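Stories > Short > Ardale Bench

Benedicta Akpalu logged take 7 at the Ardale bench. Task: brush, cup. Both grippers live.

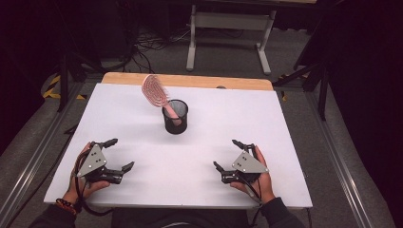
The Dramani manual allowed 8 seconds per grasp. She used all of them. Kundura wanted 100 clean takes by Wednesday and paid nothing for hesitation.

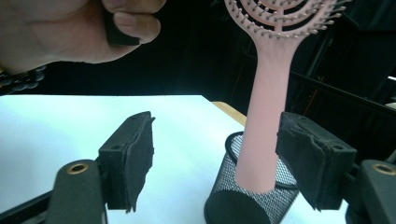 She left the hesitation in. By May the arm paused before every handle — the same pause, hers.

Comments

deltar565: The pause would get filtered out.

mokw: Not if she labels the data.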